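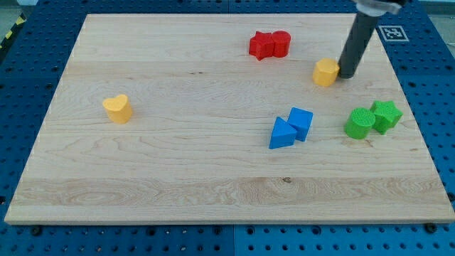
Pre-run checklist, tabletop block pusher, shared workshop bench

Revision after the November check. Completed by Peninah Nyanda, 16th November. Second reader: Selvaraj Selvanayagam. Entries are OK, OK with comment, or HOLD. A HOLD on any line in sections 1 to 3 means the arm stays powered down.

1. Bench and board

1.1 Board sits flat on the perforated bench, no rock at any corner. OK.
1.2 Front bolts, left and right, seated and snug. OK with comment. Black bolt heads at the front edge, both checked by hand. Left one took a quarter turn. Mark both with paint pen at next service.
1.3 Board surface free of splinters and raised grain. OK with comment. Small dark knot in the wavy band near the front, right of center. Fingernail does not catch on it. Do not sand locally, it will leave a dip.
1.4 Bench panel seam in front of the board level across the joint. OK.

2. Arm and pusher

2.1 Clamp bracket at the top of the pusher tight. OK. Torque not recorded, wrench was out on loan. Ashley Parsons to repeat with the proper wrench.
2.2 Pusher tip rounded, no burrs. OK.
2.3 Tip height at the four corners of the board. OK with comment. Light contact at back right, clear at the other three. Raise the work plane in the Kiten config by one step and recheck.
2.4 Speed limit loaded from file and not typed in by hand. OK.
2.5 Cable slack at full reach. HOLD, then cleared. Tie had slipped toward the elbow. Moved back and replaced.

3. Guarding and stop

3.1 Hazard tape at the bench edge stuck down, stripes legible. OK with comment. Clean with a dry cloth only, solvent lifts the yellow.
3.2 Stop button cuts motion from every jog mode. OK. Tested 21 times.
3.3 Operator position agreed before power on. OK. Stand at the front, hands off the board.

4. Marker and vision

4.1 Square marker flat on the blue surface past the back right corner. OK with comment. Paper print, sits slightly angled to the bench. The angle is fine as long as calibration was run after it was placed. Replace if it curls.
4.2 Calibration file newer than last marker change. OK. File 434.
4.3 Lighting from above, no hard shadows on the board. OK.

5. Blocks

5.1 Full set on the board: red star and cylinder, blue cube and triangle, green star and cylinder, yellow heart and octagon. OK.
5.2 No cracked or chipped prints. OK.
5.3 Blocks within reach of the pusher. OK with comment. Heart is alone on the left, the octagon is right at the tip. Both reachable.

Open items

2.1 torque, Parsons.
2.3 work plane, Nyanda.
1.2 paint marks, Nour Jaber, at next service.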